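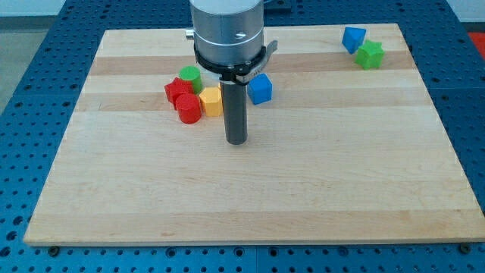
Quiénes somos

Arkudik es una escuela de carpintería y ebanistería. Ofrecemos formación presencial a personas que quieren aprender el oficio desde el principio y a profesionales que necesitan ponerse al día en una técnica concreta. Trabajamos sobre todo con madera maciza: tablas de cocina, encimeras, bancos, mesas y mobiliario pequeño.

La escuela nació en el antiguo almacén de maderas Burow, que cerró cuando sus dueños se jubilaron. Conservamos el nombre en la fachada y en la nave principal, que los alumnos siguen llamando Burow. Durante el primer curso solo había un grupo de tarde y cinco bancos de trabajo. Hoy tenemos 32 puestos repartidos en dos talleres, una sala de secado y un aula de dibujo.

Qué enseñamos

El programa general dura 136 horas y se imparte de octubre a junio. Empieza por el afilado y el uso de la herramienta manual, sigue con el despiece y el encolado y termina con un proyecto propio que cada alumno dibuja, presupuesta y construye. No se pide experiencia previa. Quien ya ha trabajado en un taller puede pasar una prueba de nivel y entrar en el segundo bloque.

Además del programa general hay cursos cortos:

Encolado de tableros y tablas de corte
Ensambles tradicionales
Torneado, nivel inicial
Acabados al aceite y a la cera
Restauración de sillas
Lectura de planos y despiece

Los cursos cortos se hacen en horario de mañana, a partir de las 9:30, salvo el de restauración, que es de tarde. El calendario se publica en julio para todo el año siguiente.

La madera

Compramos en rollo o en tablón a aserraderos de la comarca y secamos una parte en nuestras instalaciones. Usamos principalmente haya, roble, castaño, nogal y fresno. El arce lo traemos de fuera en partidas pequeñas y se reserva para las prácticas de tablas de corte. Cada partida lleva una ficha con la especie, la procedencia y la humedad medida a la entrada. Los recortes que no sirven para las clases se ofrecen a los alumnos, y el serrín limpio lo recoge una granja vecina.

El material de prácticas está incluido en la matrícula. El del proyecto final se paga aparte, a precio de compra.

Los talleres

El taller Burow está dedicado al trabajo de banco. El segundo taller, Begay, ocupa la nave contigua y alberga la maquinaria: sierra de cinta, cepilladora, regruesadora, escuadradora, dos tornos y una lijadora de banda. Todo el mundo hace una formación de seguridad antes de entrar en Begay, también quienes tienen años de oficio. En esa nave son obligatorios la protección ocular y auditiva y el calzado cerrado.

Los antiguos alumnos pueden reservar un banco fuera del horario de clase. La reserva se hace en secretaría y el uso de las máquinas requiere que haya un instructor presente.

Dument

Dument es el nombre con el que vendemos las piezas hechas en la escuela. Son series cortas, de hasta 500 unidades al año, principalmente tablas, cucharas y taburetes. Las fabrican alumnos del último bloque durante sus prácticas, que son remuneradas. Los ingresos se destinan a becas de matrícula y al mantenimiento de la maquinaria. También aceptamos encargos de restaurantes y comercios cuando el plazo lo permite; los meses de mayo y junio suelen estar completos por los proyectos finales.

Visitas y matrícula

Se puede visitar la escuela con cita previa. La visita dura algo menos de una hora e incluye los dos talleres y la sala de secado. Los grupos escolares deben indicar la edad de los participantes al hacer la solicitud.

La preinscripción al programa general se abre en mayo y las plazas se asignan por orden de llegada. Para los cursos cortos basta con rellenar el formulario de la página de cada curso. Si el grupo está completo, la solicitud pasa a la lista de espera y avisamos por correo electrónico cuando queda una plaza libre.

La secretaría atiende de 10:00 a 14:00. En agosto permanece cerrada.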